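Week 3 – stocks and broths

OK, a few leftovers from last time! I still want everybody to taste before salting, and yes, that includes those of you who cooked at Ticona for years. Simmer the chicken bones for 45 minutes before you add any vegetables, then skim again. Henrik Mühlbauer's chapter on family kitchens is your reading, and I love the part where he learns soup from his aunt in Drustlow (page 353, I think). Bring a notebook and an apron next week – we start on gravies.
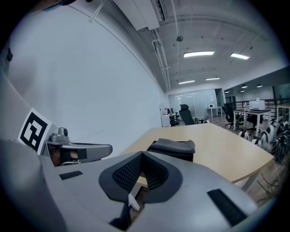
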